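Chez Nirkesov, la pince est arrivée avant le robot

L'atelier de tri de Nirkesov ouvre à 6 heures. On y reçoit des fruits fragiles, poires, mandarines, pepinos, que l'entreprise calibre et remballe pour des épiceries et des cantines. Jusqu'à l'hiver dernier, tout passait par les mains des trieuses et des trieurs, qui prenaient chaque fruit, le tournaient, regardaient le pédoncule et le posaient dans le bon plateau. Depuis février, une partie de l'équipe travaille aussi avec une pince tenue à la main, dont les gestes enregistrés servent à préparer l'arrivée d'un bras automatique.

Le projet est mené avec Netex, qui doit fournir le bras, et Dhanial, chargé du logiciel. Nirkesov emploie 48 personnes, dont la moitié au tri. La direction a annoncé la couleur dès la première réunion : la cellule automatique prendra les deux lignes les plus répétitives, les autres resteront manuelles. Le calendrier a déjà glissé deux fois. Le bras était attendu au printemps, il est maintenant question de l'automne.

En attendant, il faut des démonstrations. Une session dure 4 heures, coupée par deux pauses. On attrape un fruit entre les mâchoires, on le soulève, on le repose, on recommence avec un autre. Les séances se font à l'atelier, mais aussi dans d'autres pièces, sur des tables ordinaires, avec des fonds et des lumières qui changent. Dhanial y tient beaucoup, un système entraîné sur un seul plan de travail se trompant facilement ailleurs.

Raíssa Araújo trie depuis neuf ans. Elle a fait partie des premières à se porter candidates, surtout par curiosité, un peu pour la prime. « Au début je serrais comme avec mes doigts, et ça ne va pas du tout. Avec la main, on sent quand le fruit cède. Avec la pince, il faut regarder et aller doucement. » Il lui a fallu une semaine pour retrouver une cadence correcte, et elle reste plus lente qu'à mains nues.

Le pepino a donné du mal à tout le monde. La peau est lisse, la forme varie d'une pièce à l'autre, et la couleur va du jaune pâle au jaune doré avec des rayures violettes plus ou moins marquées. Pour juger la maturité, les anciens se fient au fond de la peau, à l'odeur et à la souplesse près du pédoncule. Seul le premier de ces critères est accessible à une caméra. Les fiches remplies à la fin des sessions comportent donc une colonne pour les fruits « douteux », ceux qu'une trieuse aurait écartés au toucher. La colonne n'était pas prévue. Elle a été ajoutée à la demande de l'équipe, et c'est elle que Dhanial consulte en premier.

Ce travail a un effet sur les salaires. Les heures de démonstration sont payées au taux d'un poste qualifié, ce que le tri n'avait jamais été. Les délégués ont obtenu que ce taux soit conservé pour celles et ceux qui surveilleront ensuite la cellule. Ils n'ont pas obtenu d'engagement sur les contrats saisonniers. L'an dernier, Nirkesov avait pris six saisonniers pour la fin d'année. Leur nombre pour la prochaine n'est pas fixé.

Sur les douleurs, les avis divergent. Plusieurs trieurs disent avoir moins mal aux épaules depuis qu'ils alternent les postes. D'autres se plaignent du poignet, la pince obligeant à garder la main fermée longtemps. Une pause supplémentaire a été accordée après deux arrêts courts. 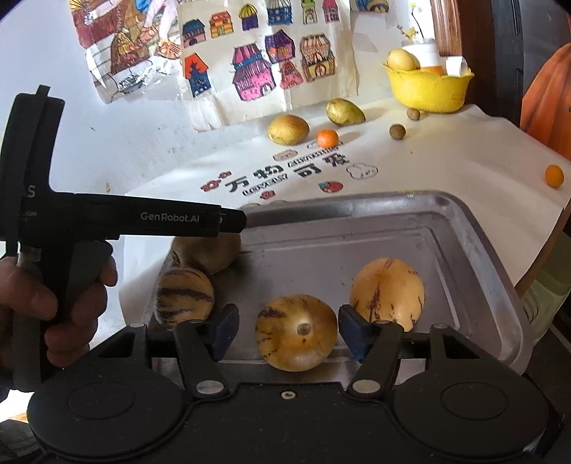
Pour Drorklow, qui a suivi le même chemin un an plus tôt avec des tomates, le plus dur vient après l'installation. Une lectrice qui y travaille, Maëlle, nous a écrit que chez elle la machine trie bien mais s'arrête souvent, et que l'on passe ses journées à relancer, nettoyer, reprendre les fruits refusés. Elle ne regrette pas l'ancienne ligne. Elle regrette qu'on ait formé deux personnes à la maintenance quand il en aurait fallu le double, et que les autres attendent leur tour devant un écran.

Nirkesov dit avoir retenu la leçon et prévoit de former toute l'équipe du matin. Le budget n'est pas voté. L'objectif fixé à Netex est de 98 % de fruits posés sans marque, mesuré sur une semaine complète, pepinos compris. En dessous, la cellule ne sera pas réceptionnée et les deux lignes resteront manuelles.

Raíssa Araújo s'est inscrite à la formation. Elle a demandé à garder deux matinées de tri par semaine. La réponse doit lui être donnée avant l'arrivée du bras.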